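Gritell Reading Log: User Guide
Section 5. Setting up a reading challenge

This section covers creating a challenge, adding books to it, and sharing the entries with a reading circle. It applies to the desktop and web versions. Menu names in the mobile version are shorter, but the order of the steps is the same.

Before you start

You need a Gritell account and at least one shelf. If you have not created a shelf, go back to Section 2. A challenge cannot be attached to the default Unsorted shelf.

5.1 Creating the challenge

1. Open the Shelves panel and select the shelf that will hold the books.
2. Choose Challenge > New. The setup form opens.
3. Type a title. Titles can be up to 77 characters long, spaces included. Longer titles are cut when you save.
4. Set the pace. Options are Daily, Weekly, Monthly and Open. With Daily, each calendar day accepts one entry, numbered in order. With Open, entries are numbered but not tied to a day.
5. Set the start month. A challenge that starts in February takes its length from the calendar and adjusts for leap years.
6. Select Save.

Note: The pace cannot be changed after the first entry is posted. To change it, duplicate the challenge (Challenge > Duplicate), pick the new pace, and move the entries across as described in 5.4.

5.2 Adding books

1. In the challenge view, select Add Book.
2. Search by title, author or ISBN. For works in translation, add the translator's last name. Without it, the search returns every edition on file — for Homer or Dante the list can be very long.
3. Check the edition before you confirm. Page counts, and so the progress bar, are taken from the edition and not from the work.
4. If the book is not found, select Enter by Hand. Title and author are required. Leave Pages blank if the edition has no page numbers, as with many e-books; progress is then shown as a percentage.
5. Drag the books into reading order, or select Shuffle to have the order set for you.

Caution: Shuffle overwrites the existing order. It has no undo.

A single shelf can hold 727 books. When the limit is reached, Add Book is grayed out until a title is moved or removed.
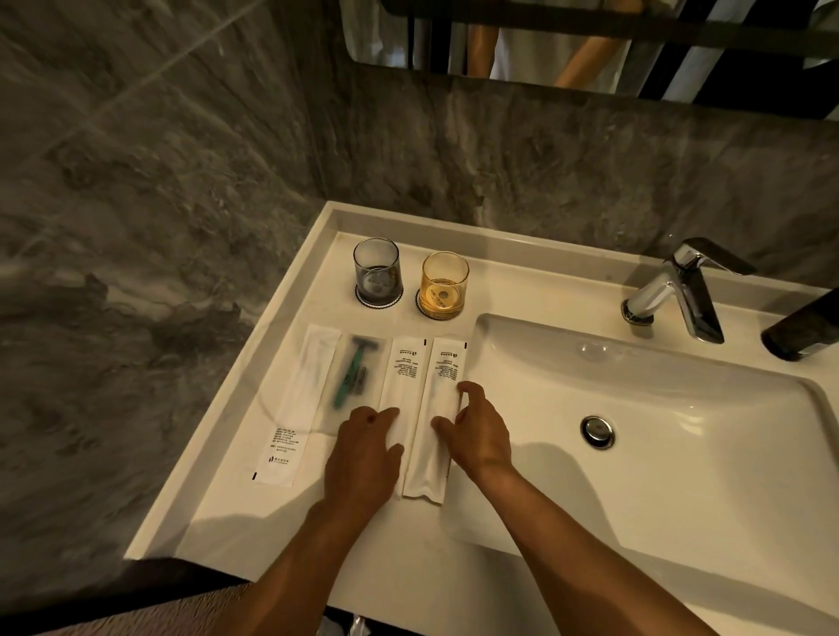
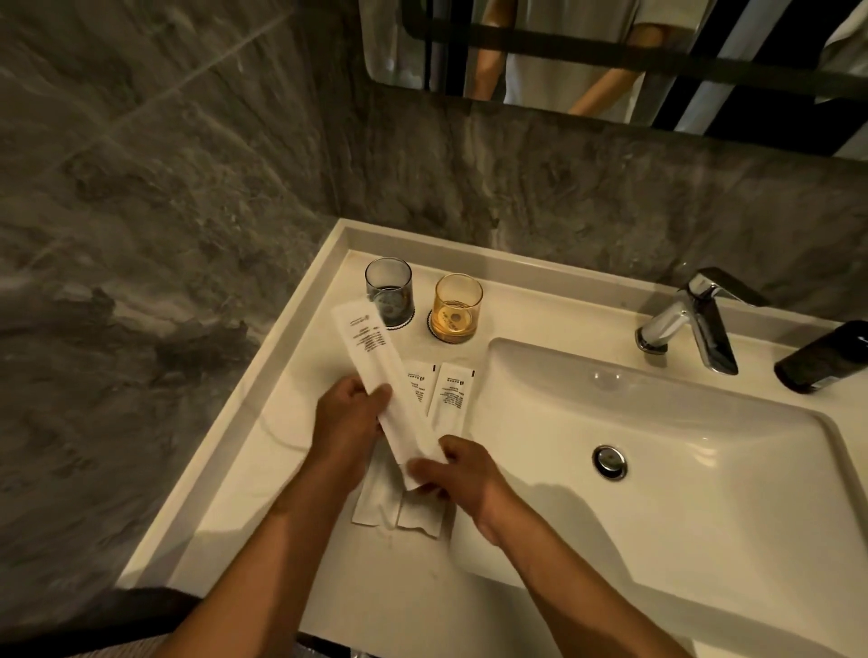
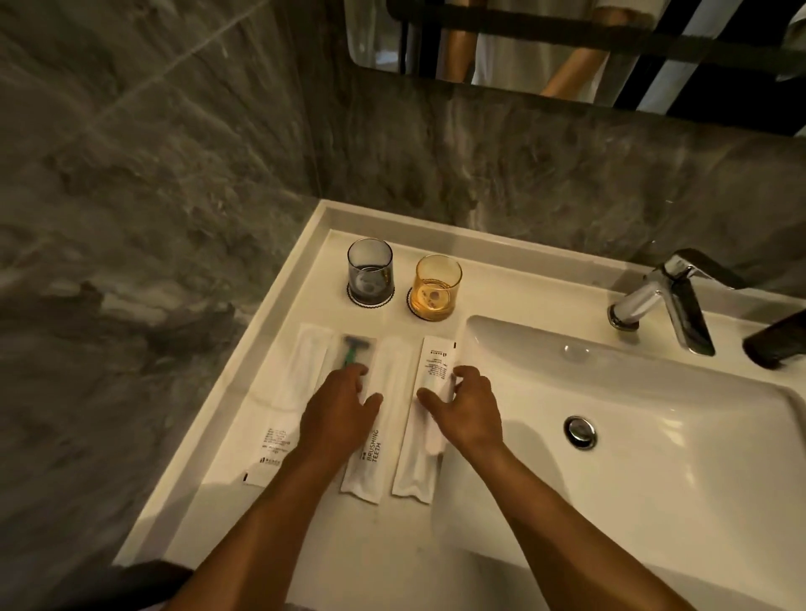
5.3 Writing an entry

1. Select the day or number the entry belongs to.
2. Choose a book from the list. One entry can refer to two books, as when a play is read beside its source. The first book chosen is counted toward the challenge; the second is cross-referenced only.
3. Type or paste the text. Italics are kept on paste. Footnotes are not — they are moved to the end of the entry as plain lines.
4. To quote a passage, select Quote and fill in the page or line field. For verse, use book and line with a period between them (for example, 4.12). Poems divided into cantos use the same form.
5. Set the spoiler flag if needed. Text after the flag stays folded until a reader opens it.
6. Select Post, or Hold to keep the entry as a draft.

Note: A draft held past its day keeps its number. It is marked Late in the index once posted. To hide the mark, clear Show Late Marks in the challenge settings.

5.4 Moving entries between challenges

1. Open the index and check the boxes beside the entries.
2. Select Move To and choose the target challenge.
3. If a number is already in use, choose Renumber or Skip. Renumber changes only the moved entries.

Comments move with the entry. Links from outside Gritell to the old address stop working.

5.5 Sharing with a circle

1. Open Circle > Invite.
2. Enter the email address of each reader.
3. Assign a role. Readers can comment. Editors can also correct entries and change the reading order.
4. Select Send. Invitations expire after 5 days and can be sent again from the same screen.

Caution: Editors can delete entries, including yours. Deleted entries go to the Removed list and stay there until the challenge is closed.

To close a challenge, choose Challenge > Close. Entries stay readable, comments are locked, and the Removed list is emptied. Export a copy first (Section 7) if you may need anything on that list.

Section text: Faith Barasa. Checked against the web version by Tarun Negi.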